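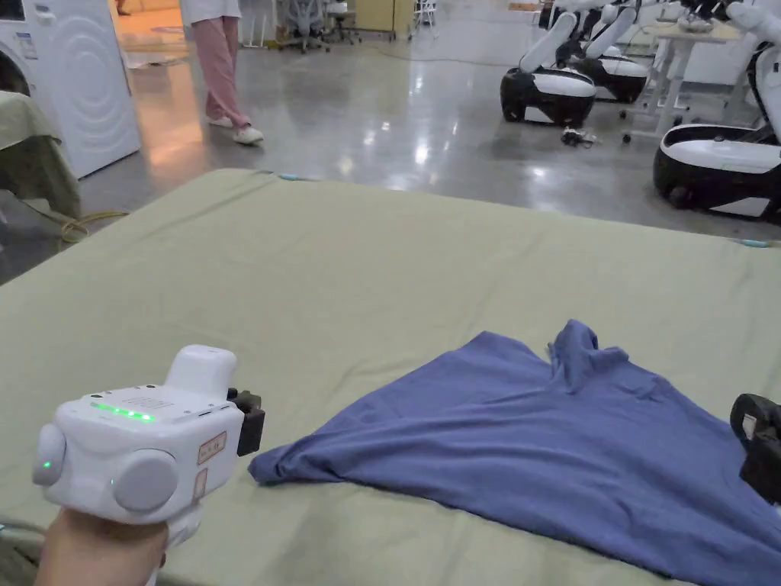 ## Let them play for the tie

The Uvel hockey club finished its season in February with 13 ties, and the league would like you to know it is very sorry. Starting next fall, every level game in Ternska will go to a shootout. I have held a season ticket for seven years, and I would like my ties back.

The case for the shootout is that fans want a winner. I sat with 1413 of them on the last night, when Uvel and Matić Athletic skated to a 3-3 draw, and what most of them wanted was the parking lot. They got it by a decent hour. They argued all the way there, too – you can't do that after a shootout, which settles a team game by asking one tired man to fool another. 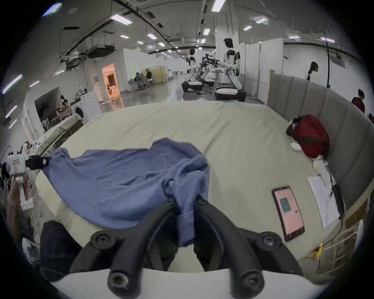
*Opinion | Hockey*

A tie tells the truth about certain evenings. Two clubs with slow defensemen and one good line apiece met on bad ice at the Tranamell rink, and neither deserved the second point. Why hand it out anyway?

The league says the new format will bring in younger viewers. Maybe so. My own guess is that younger viewers would settle for a working scoreboard and a shorter line at the one open snack window.

I'll renew, of course. I always do, and the league knows it – my section has been complaining from the same seats since the last rule change.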